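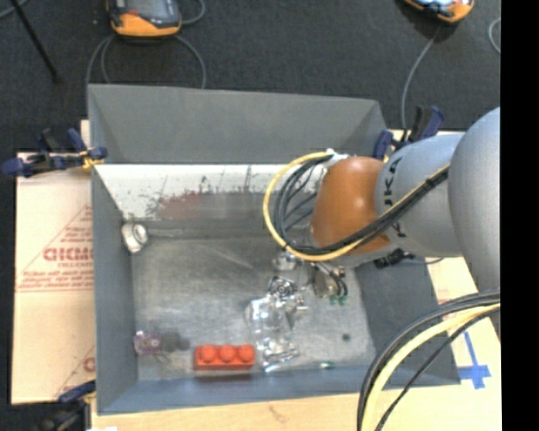 Bin picking kit review – minutes, Tuesday, 2:00 p.m.

1. Where we are
We are three weeks into the trial of the Tarkent picking kit on our KUKA arm. The kit is the gripper, the grasp software and phone support from Nunditz, who sell it here. The log stands at 1134 picks, with 164 misses. Everyone was really pleased with that for a first setup – most of us had expected to still be fighting the cables!

2. Mixed parts
The team likes how the kit deals with odd things thrown in together. Toy bricks with studs have been a joy, and small white cylinders are fine until they end up close to a wall. Clear plastic is the hard one. The software is fooled by the shine and sometimes sees bin floor where there is a part. 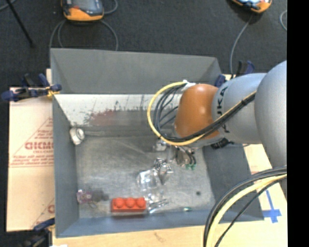 We want to keep the clear pieces in the mix all the same, as the Wastimia line is full of them. Nunditz has offered a settings update for see-through parts and we'd love to try it. Agreed to run it on the same objects first, then add new ones.

3. Bin and table
Clamps are holding well. Leave the blue tape cross on the table where it is, please. The stains on the back panel were raised again; agreed to try one run with a plain liner and compare.

4. Price and other offers
Stamatopoulos sent a quote for a suction kit. It costs less, but support is by email only. Agreed to ask for a loan unit before we decide – it would be great fun to run the two on the same bin.

5. Actions
Lab: install update, repeat the clear plastic runs, order liner.
Purchasing: ask Nunditz to extend the trial through April, write to Stamatopoulos.

Next meeting same time, in the lab. Closed 2:50 p.m.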